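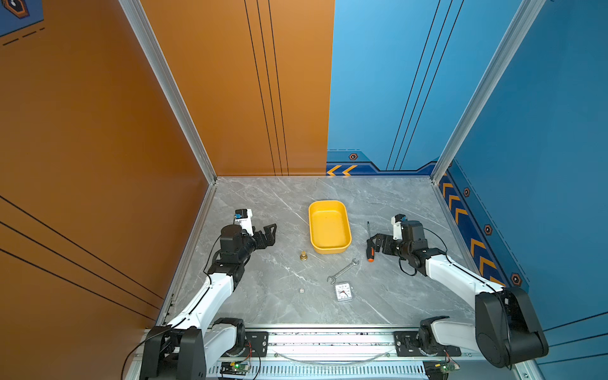 Covent_Lending_Desk
Moderator, Flosevthorpe Tool Library

Subject: Proposed change to loan periods and late fees

Members are invited to comment on the following proposal before it is adopted. The standard loan period for hand tools would be shortened from 18 days to 14. Power tools and garden equipment would keep their present terms. A late fee of $2 per day would apply to all items, replacing the current schedule, under which the fee depends on the category of the tool.

The catalog now lists 1,539 items. At the last stock check, 71 of these were overdue, and most were hand tools in regular demand. Requests for waiting-list priority have risen at both the Covent and Odera desks.

Comments should be posted in this thread. Individual account matters should be sent to the desk directly.

Posted 07/01/2023

odera_borrower
Member

I support the flat fee. The present schedule is difficult to follow, and I have twice been charged an amount I could not match to the posted table. I do not support the shorter loan period. Many members work on their homes only on weekends, and a two-week loan may give them a single usable weekend if the weather is poor.

I would also ask the desk to state whether the fee applies on days when the library is closed. The proposal is silent on the point.

gravelpath
Member

I must disagree with the previous poster regarding the loan period. A member who needs a socket set for longer than two weeks may renew it, provided there is no waiting list. If there is a waiting list, the set should come back. I waited most of November for a pipe wrench that was, by the borrower's own account, sitting in a garage. 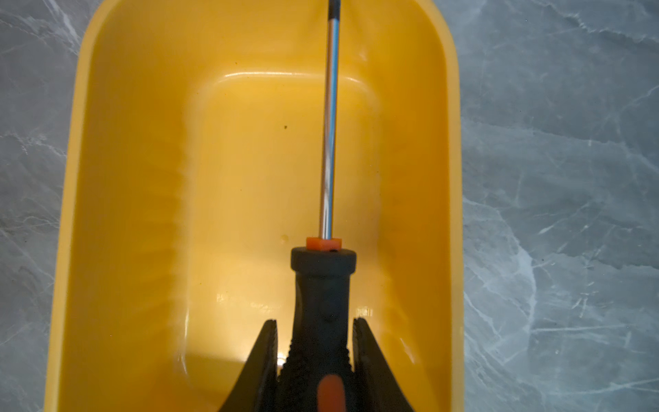
Yellow tub, gray marble-patterned surface.

My concern is with sets. When a set is returned with one piece missing, the whole set is withdrawn until the piece is found or replaced. The proposal should say whether the daily fee continues to run during that time. In my view it should stop on the day the set is handed in, with replacement cost charged separately.

eastbank71
Member

The rule on missing pieces needs to be in writing. I returned a screwdriver set to Odera in the spring and received a receipt that did not list the contents. When a question was raised later, neither the desk nor I could show what had been handed over.

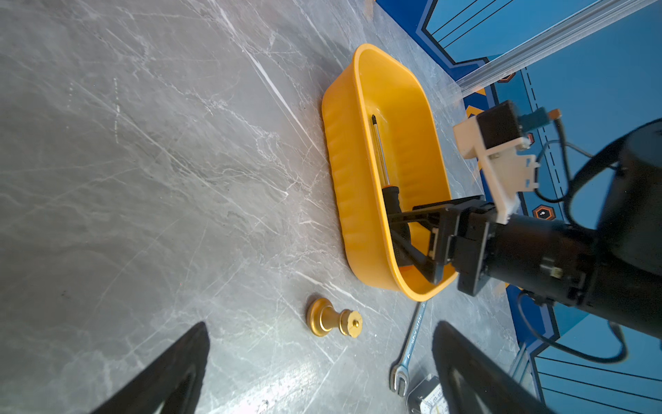 A contents list attached to each receipt would settle most disputes of this sort. I understand that the Lustumier catalog system already holds such lists, so the added work at the desk should be small.

I take no firm position on the loan period. The flat fee seems high for inexpensive items. A borrower who is a week late with a putty knife would owe more than the knife is worth.

odera_borrower
Member

I agree with the point on inexpensive items and suggest a cap equal to the replacement cost. I remain opposed to the 14-day term. Renewal is only useful to members who can reach the desk by telephone during opening hours.

Covent_Lending_Desk
Moderator, Flosevthorpe Tool Library

Thank you for these comments. The fee would not apply on closed days, and the text will be amended to say so. A cap at replacement cost will be added to the draft. Online renewal is under review with Lustumier, and no date has been set.
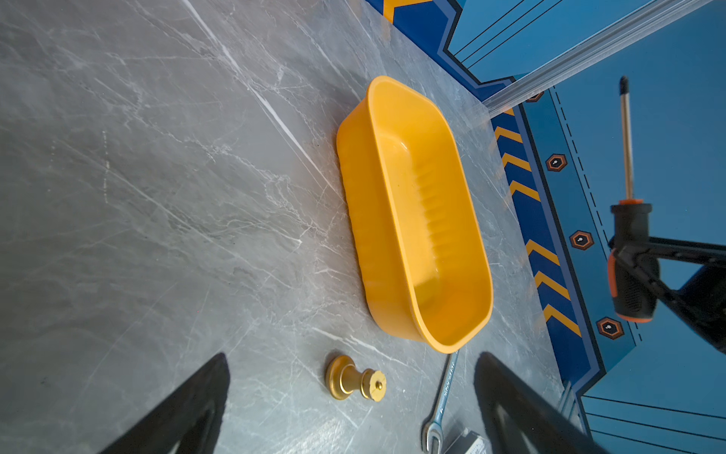 gravelpath
Member

If a member returns a set to Odera that was borrowed from Covent, on which day does the fee stop?

Covent_Lending_Desk
Moderator, Flosevthorpe Tool Library

The fee stops on the day the set is received at either desk. Time spent in transfer between the two is not charged to the member.

eastbank71
Member

That is satisfactory. I would still like to see the contents list on the receipt before the new fee takes effect.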